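Grarum Lo
Pacote de cenas simuladas para manipulação com dois braços

Vodemo / Produtos / Simulação / Grarum Lo

O Grarum Lo nasceu de um resultado pouco lisonjeiro. Uma política treinada só com mesas arrumadas comportava-se lindamente em mesas arrumadas, e o mundo, por azar, tem ampulhetas. O pacote reúne 111 objetos domésticos e 43 disposições de mesa, com sombras e reflexos calculados a cada passo.

O método é simples de explicar e aborrecido de executar: mantém-se a tarefa, baralham-se os objetos, muda-se a luz e repete-se. Cada disposição traz 8 variantes de iluminação, incluindo aquelas em que a sombra da garra ocupa mais mesa do que a própria garra.

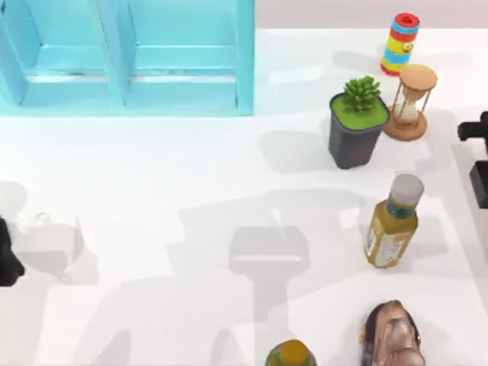 Disposição com estante turquesa de dois compartimentos, brinquedo de empilhar, ampulheta e suculenta; garras pretas nas margens esquerda e direita.

Nos nossos ensaios, as políticas treinadas com as variantes de luz deixaram de tentar agarrar sombras, hábito que consumia bastante tempo de cálculo e alguma dignidade. Os objetos altos e estreitos continuam a dar trabalho. A versão Tonbridge, prevista para junho, revê os contactos nestes casos.

Incluído
Modelos dos 111 objetos, com malhas de colisão
2 braços configuráveis em separado
Registo de trajetórias e guião de avaliação
Manual em português e inglês

Não incluído
Placa gráfica
Paciência para a primeira instalação

Licença por laboratório, sem limite de postos. Preço sob consulta. Os pedidos feitos até às 16h seguem no próprio dia, por transferência; a Vodemo deixou de enviar discos pelo correio.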